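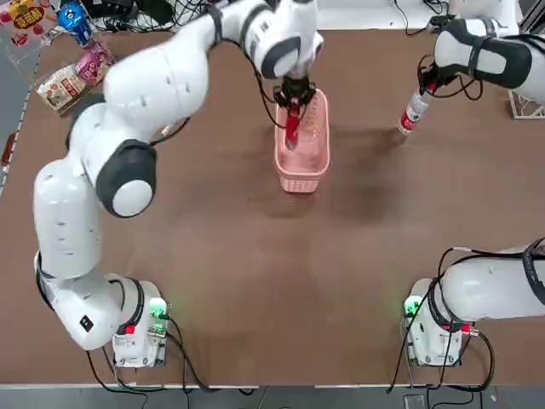
Anyone who has run a two-arm cell will tell you the arms are the easy part and the cables are the job, a customer in Galoston wrote to us last August, and asked whether we would take over the upkeep of theirs. We did, and most of our work still starts with a request like that one.

Kollport sets up, services and repairs tabletop robot cells. We work from a shop in Fontes, with a second bench at Clellinside for longer repairs. Our customers are packing rooms, test labs and teaching workshops that own one or two cells and have no technician of their own.

How we set up a cell

The bases go down first. Each one is bolted, checked for level and checked again after the first full day of running. Then we route power and signal cables with enough slack for the full reach of the arm, and strap them where they could rub. The grippers are fitted last – finger alignment, closing force, zero position.

After that we put ordinary goods on the table. A cell that handles baskets and bottles has to be tuned with baskets and bottles, so we ask customers to send us a box of what they handle. Each arm does 200 picks alone before the two are allowed to share the table.

Service visits

A standard visit takes 2 hours. We check joint play, clean the finger pads, look over every connector and strap, and run the pick test again. Worn pads are replaced on the spot. If a joint has to come out, the arm goes to Clellinside and we leave a loan arm where the model allows it.

You get a written sheet after each visit with the readings and the parts used. Please keep it near the cell. It saves time on the next call.

Contact

The shop phone is answered from 8 in the morning. For a repair, have the model number of the arm ready and tell us what it was doing when it stopped – a short note from the operator is usually enough.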